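Folding T-shirts: flat stack or file them upright?

Laundry & Closets – 6 replies

brikari_attic
Posted 11 April 2023
OK so I finally did the big drawer clean-out and I own 40 T-shirts. Forty! Most of them are some kind of gray. I've been folding them all again on the kitchen table and I can't decide if I should stack them flat like my mom did or stand them up in rows. The soft knit ones are driving me nuts, they slump the second I let go.

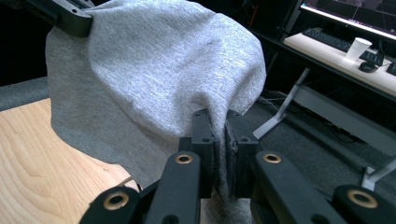 mossyporch wrote:
Stand them up, no question. Fold in the sides, then fold from the hem in thirds and they'll hold. If a shirt slumps you folded it too wide. My heather ones behave fine and they're old as the hills.

tallpine83
Gotta disagree with mossyporch. Thirds works on stiff cotton. Anything thin and drapey just opens up again once you pull two or three out of the row. I went back to flat stacks last November and I'm much happier – one stack for work, one for sleeping, done.

brikari_attic
See, this is my problem, I pull from the middle of a stack and the whole thing goes over. Every time.

junebug_linens
Pick them up by the shoulders and give them one good snap before you lay them down! Makes a huge difference with soft jersey. Also I use the Junum drawer dividers, 3 to a drawer, and the rows stay put even when they're half empty.

tallpine83
Dividers are just paying extra so your shirts can lean on something.

mossyporch
lol well yes, that's what they're for. A shoebox does the same job if you're cheap like me.

brikari_attic
Trying the shoebox tonight, I have two from my winter boots. The really floppy ones might just get rolled and tossed in the basket, I don't have the patience. Does rolling leave creases across the front or is that only if you do it tight?

junebug_linens
Only if it's tight, in my house anyway. Roll from the collar down and smooth it with your hand as you go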